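Grodby Wall Rail, Gray

Home / Walls & Corners / Protective Rails

Walls take a beating, don't they? Chair backs, stroller handles, the corner of that one cart everybody pushes a little too fast... We started carrying the Grodby rail after patching the hallway outside our own stockroom for what felt like the hundredth time, and we've been fond of it ever since. It's a wide, plain band that goes up at whatever height your furniture likes to bump, and once it's on the wall you can pretty much forget about it (until you move a shelf and see how clean the paint is above and below!). 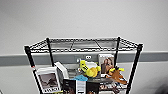

Gray rail running behind a black wire shelving unit

Each length comes with 2 end caps and a packet of screws. Most people set it with a stud finder and a long level, and we'd say take your time over that first pencil line, because everything afterward follows it. If you have an outlet in the way, measure it twice and cut the opening before the rail goes up. Please have the power off while you work near it!

For everyday cleaning, a soft cloth with warm water and a drop of dish soap does nicely. Skip the scouring pads. They leave a dull patch that catches the light, and then you'll be looking at it forever.

Colors: gray, Endale cream, Flotholm blue
Packs: 20 or 25 lengths for larger jobs, or singles if you're only doing a room
Returns: 30 days, uncut lengths only 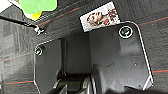 Tekle Araya: We put the gray in our clinic waiting room in August and I'm very happy with it, but I wish I'd bought an extra length. One of my cuts came out short and I had to wait for another. Does the cream match the Dredside corner guards?

It does, Tekle, they're mixed to the same shade. And yes, an extra length is always a good idea, especially in a room with a lot of corners.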